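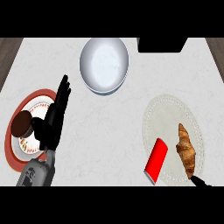 Prüfliste Seenotrettung, Teil C: Aufnahmebereich und Versorgung an Bord der Samuel, Reederei Flekent, Liegeplatz Wistmont. Geprüft wurde im Hafen, ohne Gäste an Bord, Maschine aus. Grundlage ist die Fassung vom Januar. Position C1 betrifft Ausgabeflächen für Verpflegung: glatt und abwischbar, etwa eine Tischplatte aus weißem Marmor mit einer großen weißen Schüssel darauf, genügt an Land, auf See fehlt die Schlingerleiste. Bewertung C1 daher nur nach Nachrüstung.

C1 Ausgabefläche, Schlingerleiste
Mangel. Leiste an der Längsseite fehlt. Frist: vor dem nächsten Auslaufen.

C2 Rettungswesten, Erwachsene
In Ordnung. Bei 12 Westen Signalpfeife ersetzt.

C3 Rettungswesten, Kinder
Mangel. 18 gefordert, acht ohne Schrittgurt. Nachbestellung bei Urnetti läuft.

C4 Schlauchboot, Luftkammern
In Ordnung. Druck nach sieben Stunden unverändert.

C5 Kraftstoffkanister aus übernommenen Booten
Bedingt. Stauplatz an Deck gekennzeichnet, Auffangwanne zu klein. Keine Lagerung unter Deck.

C6 Dusche für Kraftstoffverätzungen
In Ordnung. Ablauf gereinigt.

C7 Funkprotokoll, Kontakt zu Leitstellen
Bedingt. Uhrzeiten teils in Ortszeit, teils in UTC. Künftig nur UTC.

C8 Verhalten bei Annäherung fremder Patrouillenboote
Aushang auf der Brücke vorhanden, an der Bootsstation nicht. Nachreichen.

Bemerkung zu C3: Westen ohne Schrittgurt getrennt stauen und nicht ausgeben.

Nachprüfung C1, C3 und C5 durch Zuweira Korletey. C7 und C8 nach Aktenlage.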